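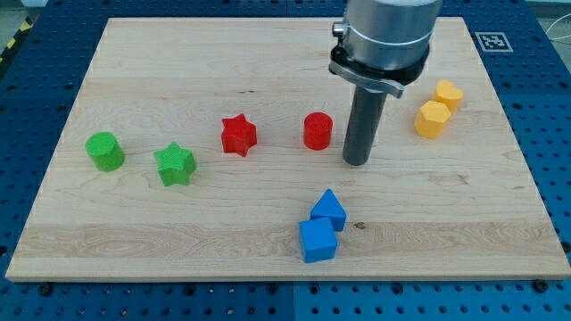
Westanico will change the way it grades maple boards sold to furniture and joinery shops, the company said on 1 November 2022. The new rules cover light-coloured stock up to 700 mm long and replace a single appearance grade with two. Soft streaks of cream, tan and faint pink, of the kind running the length of the board shown, will be accepted in the upper grade, as will slightly darker bands in the grain. Mineral stain and open knots will send a board to the lower one.

Moisture limits are unchanged. Boards will still be checked at the Polura kiln before dispatch, and any batch outside the limits goes back for a second drying cycle.

Oda Fagerlund, who manages grading at the Polura site, said roughly 200 customers had been sent the revised tables. "Most of the disputes we handle are over colour — very few are over strength," she said.

Prices for the upper grade will hold until May. The lower grade will be sold by the pallet only, with orders taken through the distributor Sæther. Stock already labelled under the old system can be returned for regrading, with freight paid by the buyer.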